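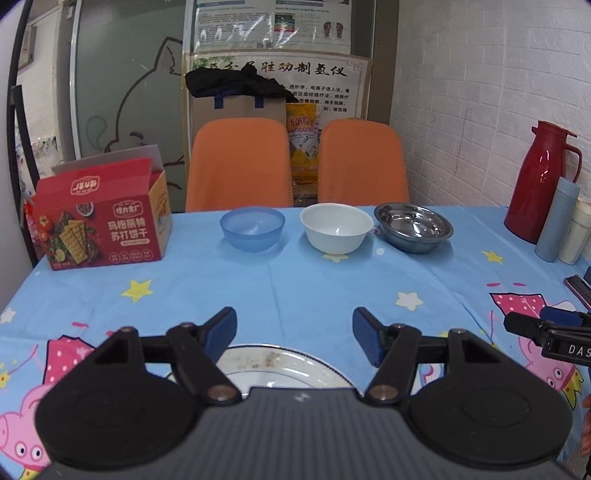 The print of "Cantero" that reached the Skistbridge archive came on two reels, neither of which matched the running time given in the original release notes. The film, a quarry drama directed by Aurelio Peñalver, had been out of circulation for 27 years. What survived was a projection copy with heavy wear at the reel ends, a faded color record and an optical soundtrack that had been repaired with tape in several places.

Work began with a bench inspection. The film was wound through by hand under low light, and each splice was logged by its distance from the head of the reel. Shrinkage was measured before anything went near a scanner, as a shrunken print can tear at the perforations when it is pulled through a machine set for standard pitch. The reading was high but within the limit for a sprocketless transport, and that settled the choice of equipment.

Cleaning took longer than scanning. Old tape splices leave adhesive behind, and the adhesive collects dust. Every splice was opened, cleaned with solvent and remade. The base side had long vertical scratches, most of which filled in well under wet gate. The emulsion side had fewer scratches, but those were deeper and had taken dye with them. They appear as thin green lines through the night scenes.

The scan was made at 4K with a separate infrared pass. Infrared light passes through the color dyes and is blocked by dust and scratches, so the pass can be used as a map of surface damage. The software then repairs only the areas on the map. It works well on static shots. In the quarry blast sequence it took flying gravel for dirt and removed it, and 1176 frames had to be restored to the raw scan and cleaned by hand.

Color was the most disputed part of the job. The cyan layer had faded, leaving the image pink. A grader can bring back a neutral gray by raising what remains of the cyan, but the result depends on knowing what the gray was meant to look like. No graded reference existed. The team worked from a set of production stills and from a short trailer held at Satness, printed on a different stock. The trailer is cooler than the stills, and the first pass followed the trailer. 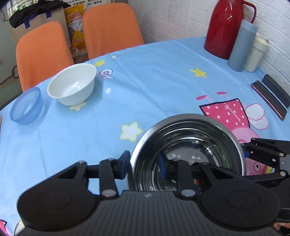 Unai Escobar thinks the trailer was the wrong guide. Trailers were often printed in a hurry at a different lab, he argues, and a cool cast in one may say more about the chemistry that day than about the film. He would have trusted the stills, and he would have left the interiors warmer, with the lamps reading as yellow and the walls allowed to go brown.

The second pass moved part of the way in that direction. Exteriors stayed close to the trailer. Interiors were warmed by up to 2 printer points, and the blacks were lifted slightly so that faces in the workers' canteen could be read without adding contrast.

The soundtrack was handled separately at Brosau. The optical track was scanned as an image and converted to audio in software, which made it possible to correct for uneven exposure before decoding. Hiss was reduced lightly. Clicks at the splices were removed one at a time, and where a splice had cost a few frames, the gap was covered with room tone from the same scene. One line of dialogue in the second reel is still missing its first word.

The new master runs slightly shorter than the release notes say it should. Comparison with the continuity script points to a lost shot at the changeover, probably trimmed when the reel end was damaged. It has been left out, with no title card to mark it. The first screening is planned for May, and the raw scan will be kept alongside the finished version.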